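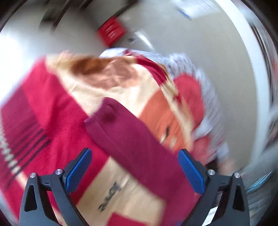 Sunil Miah wrote in to ask whether a heated drying rack is anything more than a towel warmer with a publicist, and whether a person who already owns a dryer has any business buying one. He'd been looking at the Levley for weeks, he said, and kept closing the tab.

Sunil, I closed that tab all through October. Then I shrank a cardigan I liked, in a dryer I had trusted, on a setting called Gentle, and I opened the tab again and left it open.

So, the Levley. It's made by Nindska, or at least Nindska's name is on the box, and it sells for $168, a sum I found easy to justify at eleven at night and hard to justify at breakfast. It's a folding rack with a flat middle and two wings. The bars warm up. You hang wet clothes on the warm bars. I realize this isn't the kind of technology that gets a keynote speech, but my mother dried clothes on the backs of chairs for most of my childhood and I can report that the chairs never warmed up at all.

Setup

There isn't much. You take it out, you unfold the legs, you pull up the wings until they click, and you discover that one of the clicks was not a click. I found this out with a load of jeans. The left wing went down slowly, like an elevator door closing on a conversation, and put everything on the floor. The manual does cover this, in a paragraph I had taken for a warranty notice. Push the brace past the little bump. You'll feel it go. After that it's solid, and I've had the wings loaded with towels ever since with no trouble.

The cord is short. Every appliance I have ever owned has had a cord designed for someone whose outlets are where they want them. The manual tells you not to use an extension cord with it, and I didn't, so the rack lives exactly where the outlet says it lives: across half the hallway, where it is in everybody's way. We turn sideways. You get used to it and your guests don't.

What it's good at

Shirts, thin sweaters, leggings, baby things, pajamas, anything made of that slippery stuff people run in. Hang them after dinner, turn the rack on, and they're ready before bed or close to it. Bras come out looking like bras, when the dryer had been returning mine in the shape of a question. Tights are done in the time it takes to watch one episode of something.

It's also very good at being warm. I hadn't budgeted for that. The cat found it the first night and has since moved her whole schedule around it, and I caught my husband standing beside it in January with his hands held over the bars like a man at a campfire in a Western. It does take the edge off a cold hallway. I wouldn't use it to heat a room, and Nindska doesn't claim you can.

What it's less good at

Thick cotton. Anything with a hood. Anything with a kangaroo pocket, a double cuff or a waistband with opinions. The part touching the bar dries beautifully and the rest of it waits around for the news to spread. I had one gray hoodie that was crisp along a single line across the chest and clammy everywhere else, and I put it on anyway, because I was late, and I thought about it all day.

The answer is to turn things, and to move them along the bar, and to do that more than once. So the rack saves you from the dryer but not from the laundry. If you were hoping to walk away from it, you'll be disappointed. Sweatshirts in particular I now start flat on the top with the sleeves out to the side, then flip, then hang by the hem for the last stretch.

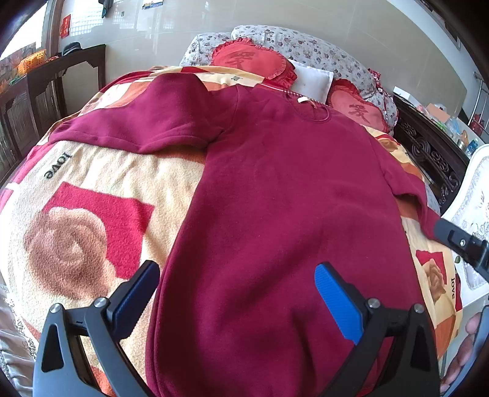
It takes up nearly the whole top to do one that way, so on a heavy week you're running the thing like a bakery, with one batch in and the next batch sulking in the basket. I've learned to split the wash by thickness instead of color. My whites have suffered a little. Everything dries at the same speed, though, and I'm told nobody but me ever looked at the whites.

The cover

Nindska will sell you a cover separately. It's a big zippered bag that goes over the whole rack and keeps the warm air in. I resented this on principle, then bought it, and now have to tell you that it makes more difference than anything else in this review. Without it you're heating the hallway and some shirts. With it you're mostly heating the shirts. A load of thick socks that used to be an overnight job was ready the same evening.

It should come in the box. I don't know who decided it shouldn't, but I picture a meeting. In the meantime a clean bedsheet draped over the top does a fair part of the work for free, although check what your manual says about covering yours before you try it, as not every brand allows it. The sheet does make your hallway look as if someone has died and the furniture is being kept for the heirs.

The running cost

The plate on the side of mine says 328 watts. I'm no engineer, but that's well under what my dryer pulls, and even leaving the rack on all evening I come out ahead on most loads. Where I don't come out ahead is towels. Towels on the rack take so long that by the end I suspect I'd have been better off with a short tumble and a clear conscience. So the towels still go in the dryer, and so do the sheets, and the rack gets everything I'd be sad to lose.

I haven't kept a spreadsheet. I know some of you will have, and I look forward to the comments. My electric bill in December was slightly lower than the December before, but we were also away for part of it, and the teenager has discovered showering at the gym.

The damp question

Water leaves the clothes and goes somewhere, and if you have the windows shut it goes onto the windows. For the first couple of weeks ours ran with it every morning. I now crack the bathroom window and leave the door between open, and it's mostly fine. If you live in a small apartment that's already a bit damp, I would think hard, or put a dehumidifier next to it, at which point you've bought two machines to avoid using one. The Levley's box shows it in a white room with a fern. The fern looked pretty happy, now that I think of it.

The rival

To be fair to the field I borrowed a Dikum tower from Jamila Bhattacharjee for a few weeks. It's the tall kind, with shelves stacked up inside a cloth tube and a fan blowing from the base. It's faster than the Levley on small stuff. It's also loud, with a note in it that I can only describe as a bee in a thermos, and the shelves are so close together that anything longer than a T-shirt has to be folded in thirds and comes out with the folds baked in. Jamila loves hers. Jamila also has a basement, where she can put it and shut the door on the bee.

The Dikum has over 4,000 reviews on the site where she bought it, and I read far too many of them. People either dry their entire household on it or have had a shelf clip snap by spring. Hers is fine so far. I gave it back with a box of cookies and without regret.

Fleece

I got more mail about fleece than anything else after I mentioned on the newsletter that I was testing one of these, so it gets its own section. Fleece throws, fleece jackets, the linings of those enormous wearable blankets that have replaced clothing in our house after seven p.m. The short version is that fleece barely needs the heat. It doesn't hold on to much water after a good spin, and if you give it one extra spin before it comes out, you can hang it on the rack switched off and it'll be ready by morning. Keep the setting low if you do switch it on. I left a jacket on high with the cover zipped and nothing bad happened, but it came out stiff and a bit offended.

What fleece hates is the dryer, or at least mine, where it picks up every tissue fiber and dog hair from the last several loads and wears them like medals. Since it started going on the rack it has come out looking much closer to how it went in. Shake it hard first. Take it outside to do that. 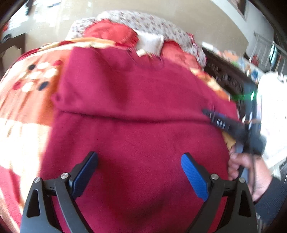

Lutfa Pathirana disagrees with nearly all of this. She says fleece should go nowhere near a heated bar, that she ruined a good jacket on an older rack by Khondokar that had one hot spot in the middle, and that a shower rod and some patience cost nothing. She also says a person who has to turn a hoodie over every hour hasn't bought an appliance, she has adopted one.

I've put the hot spot point to the test as well as I can, by going along the bars of the Levley with my hand like a piano tuner. They're even, except for the last bit at either end, where they're cooler. I can't speak for the Khondokar, and I'd take an old one's word for nothing. The shower rod I concede. It's what I used for years, and it works if you have more shower than people.

Gripes, small

The switch is on the underside, where you have to bow to it. There's a timer, but it doesn't remember what you set last time, so every evening begins with the same row of beeps. The feet leave marks on a soft floor, and I've put felt under mine. When it's folded it doesn't stand up by itself, so it leans behind the bedroom door and comes down every so often in the night with a sound like a dropped harp.

Who should buy it

If you have a dryer and only ever wash towels and jeans, keep your money. If you have no dryer, or one that eats wool, and a spot near an outlet where people can learn to turn sideways, I'd say yes, and budget for the cover when you do. Wait for a sale if you can. Sabina Fakir got hers in April, when the stores have given up on winter and want the floor space back, and she paid a good deal less than I did. She has mentioned it more than once.

I'm keeping mine. The cardigan's replacement has been through it all winter and still has its sleeves.

Next month: lint rollers, by request.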